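Wanach Shared Facilities Forum
Work Tables and Enclosures > Layout and Practice
Topic: Back-row placement and the use of a white board on dark tabletops

bench_standards
Moderator
The layout guidance for dark tabletops is under review, and comments are invited from all users of the rooms before the revised text is circulated in November. The present wording reads: "Containers and loose articles not in immediate use shall be placed along the back of the tabletop in a single row. The center of the tabletop shall be kept for the work in hand. A white board may be laid at the center where contrast is required."

Two points have been raised repeatedly. The first is whether the single row should remain a requirement or become a recommendation. The second is whether the white board should be mandatory on any table with a dark surface. Members are asked to state which table type they use, as the open tables and the fabric-lined enclosures present different difficulties.

kaimal_annex
Member
I write on behalf of the users of the Kaimal annex, where the tables are open on all sides. We support the single row without reservation. Before it was adopted, bowls and cartons were placed wherever there was space, and the person arriving next had to clear the table before beginning. A row along the back is understood at once by anyone who approaches the table.

We do not support a mandatory board. Our tabletops are dark gray and well lit from above. The board slides when it is leaned upon, and it shows every mark.

r.tollander
Member
I must disagree with the previous contributor on the first point. A single row is suitable when the articles are few and of similar height. When a tall carton is placed beside a shallow bowl, the user reaches past the one to get to the other, and small pieces are pushed under or behind. I have recovered a good many small items from beneath the front edge of a box that was set down on top of them. The guidance should permit tall articles to be placed at one end, outside the row.

bench_standards
Moderator
Would r.tollander please confirm the table type?

r.tollander
Member
Open table, Room 335. The depth is adequate. The difficulty is one of height only.

NMwaipopo
Member
I have used the enclosures lined with black fabric for some time and would ask that they be considered separately. On an open table, light arrives from several directions and a dark surface is an inconvenience at most. Inside a lined enclosure the walls return very little light, and a dark object set down on a dark tabletop can be overlooked entirely. Dark green and navy are the worst in my experience. For this reason I consider the white board necessary in an enclosure, whatever is decided for the open tables.

With regard to r.tollander's remarks, I would not place the tall carton at one end. In an enclosure the ends are close to the side walls, and a carton standing there shades its neighbor. My preference is to keep it within the row.

Nafula Mwaipopo

kaimal_annex
Member
The distinction between open and enclosed tables is a fair one and we would accept it. May I ask how the fabric is kept clean? We were offered a lined enclosure and declined it on the grounds that the cloth would collect lint.

NMwaipopo
Member
It does collect lint. A soft brush is used from the top downward, and the tabletop is wiped afterward. The work takes 20 minutes if it is done regularly and considerably longer if it is not. Adhesive rollers should be avoided, as they pull the cloth away from its fixings.

bakden_supply
Member
I should like to question the purpose of the row itself. At Bakden we removed everything from the tabletops and placed it on a wheeled cart beside the user. There is then no back row to regulate. The present guidance assumes that articles must remain on the table, and I see no statement in the document that justifies this assumption.

r.tollander
Member
A cart is an additional piece of furniture in a room that may have no floor space for one. It also places the articles to one side of the user, so that every item is fetched across the body. I would sooner have an imperfect row in front of me than a perfect one at my hip.

bakden_supply
Member
That is a matter of habit. Our users adapted to it.

bench_standards
Moderator
Members are reminded that the review concerns tabletop layout. The use of carts falls under the floor plan guidance and may be raised there. Further comments on enclosures would be welcome, as only one contributor has so far addressed them.

NMwaipopo
Member
I am glad to provide more detail. The layout I would recommend for a lined enclosure has the containers in one row at the back, the carton included, and the white board in front of them at the center. Whatever is being handled is kept above the board, and a small dark article that must stand upright is stood on the board itself.
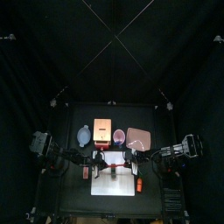 I would add that bowls of different colors are easier to manage than a matching set. When every bowl is the same, users begin to attach labels, and the labels do not survive washing. With a blue bowl and a pink bowl, a spoken instruction is sufficient. Long articles, such as bars, should be taken up by both ends, so that neither end swings into the row behind.

kitier_rooms
Member
At Kitier we adopted a similar arrangement, with one difference. We keep shallow containers at the front corners of the tabletop, where they are within easy reach. I concede that they are knocked from time to time.

r.tollander
Member
I withdraw my proposal as far as the enclosures are concerned. For open tables I maintain it. A carton at the end of an open table shades nothing, and I would ask that the wording leave the matter to the user.

kaimal_annex
Member
We have no objection to that, provided the row is otherwise kept.

bench_standards
Moderator
The following wording is proposed for section 2. "On open tables, containers shall be placed in a single row along the back; tall articles may be placed at either end. In lined enclosures, all containers shall be placed in the row, and a white board shall be laid at the center of the tabletop." The suggestion concerning front corners has been noted and is not included at this stage.

bakden_supply
Member
I wish my objection to the row to be recorded.

bench_standards
Moderator
It is recorded. The topic will remain open for replies on the wording of section 2 only.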